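# Working Rules for a Mobile Robot in a Mock Store Aisle

Project report, spring term. Group members: Ozan Kırmızıgül, Hala Fakhoury, Dénes Major. Supervisor: Irena Kubiak.
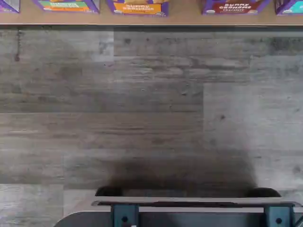

The goal of our project was to write a short set of working rules for a mobile robot that drives close to store shelves, and to test if students who did not write the rules could follow them. We did not build the robot and we did not change its software. Our subject was the behavior of people and the order of the work. Many of the questions come from the low shelf, where the robot must come near enough to reach a product but not so near that it touches the wood. With purple boxes of Bunny Grahams standing in a row and wide gaps of bare shelf between them, a person can easily think that the exact place of each box is not important. Our first rule is about this mistake.

## 1. Background

The robot lab in our department is called Roswood by everybody, after the old name of the building. It had a general safety sheet before our project, but the sheet was written for fixed machines behind a fence. It said "keep outside the marked area", and a mobile robot has no marked area, or the area moves together with the robot.

Before writing, we read the public summaries of standards for industrial mobile robots and for service robots. We could not get the full text of all of them, so we do not claim that our rules satisfy any standard. We took from our reading three ideas: make a risk assessment before the first movement, give one person the right to start and stop, and write down changes.

Necati Özkan, who is the lab technician, also gave us his logbook of small incidents. This was more useful to us than the standards. Most entries were not about danger to people. They were about a shelf that was bumped, a product that fell, or a test that had to be repeated because the products were not placed as in the plan.

## 2. The rules

We wrote 12 rules. The full list is on the lab wall and in the appendix. In this section we discuss only the ones which caused discussion.

**Rule 1. The shelf plan is part of the test.** Before each run, the operator compares the shelf with the printed plan: which product, which side to the front, how large the gap. If something is different, the operator corrects the shelf or writes a new plan. It is not allowed to write "same as before".

**Rule 2. One operator, one voice.** Only the operator gives the start command. Any person in the room can call stop, and the operator must obey it without asking why. Dénes wanted to add a list of good reasons to stop. We decided against the list, since a person who is thinking about a list is slow.

**Rule 4. Floor check.** The drive path must be free from tape ends, cables, paper and packaging. The floor of the aisle has a gray wood look with knots, specks and dark streaks in the pattern, and on such a floor a small dark thing is hard to notice from standing height. For this reason the rule says that the operator must walk the path, and must not only look at it from the desk.

**Rule 5. Stopping distance.** The first version asked for a free distance of 1,000 mm between any person and the robot in all directions during movement. In the side direction the aisle was too narrow for an observer to respect this. We kept the distance and moved the observer to the end of the aisle.

**Rule 7. Shadows and light.** The robot throws a wide soft shadow on the floor in front of its own base. We do not know if this has an effect on the cameras - it was outside our project - but the lamps must stay in the same position for all runs of one series, and their position is written in the log.

**Rule 9. No hands between robot and shelf.** If a box falls, it stays on the floor until the operator has pressed the stop button and has said "stopped" aloud. This rule was broken more than any other one.

## 3. Test of the rules

We asked 6 students from another course to act as operators. They received the rules on one sheet and had fifteen minutes to read. After this, they prepared and supervised runs in the aisle while Hala observed with a checklist. In total we observed 119 runs.

The shelf plan rule was followed well after the first hour. The floor check was often done too quickly, and two operators did it from the desk. Rule 9 was a problem through the whole test. When a box tips, people reach for it before they think. One operator told us, "My hand was already there when I remembered the paper."

We changed two things because of this. The rule about hands moved to the top of the sheet, in larger letters. Also, the observer now holds a second stop button, which Necati Özkan installed on a Thursday between two sessions. After the change we saw fewer cases, but the operators also had more practice by then, so we cannot say which of these was the cause.

## 4. Limits

The aisle is short and has only one kind of floor. All operators were students with technical education, and staff in a real store would probably read the sheet in a different way. We also did not test the rules with customers walking in the aisle, and the present text should not be used for such a case.

Hala was both an author of the rules and the observer. Our supervisor pointed out that this can influence the results - we agree, and the next group should use an outside observer.

## 5. Next steps

The lab keeps the sheet in use until the end of the term. Dénes will translate it for the visiting students, and Ozan will add a half page about battery charging, which we forgot completely. Proposals for changes should be written in the logbook with the number of the rule and the initials of the writer.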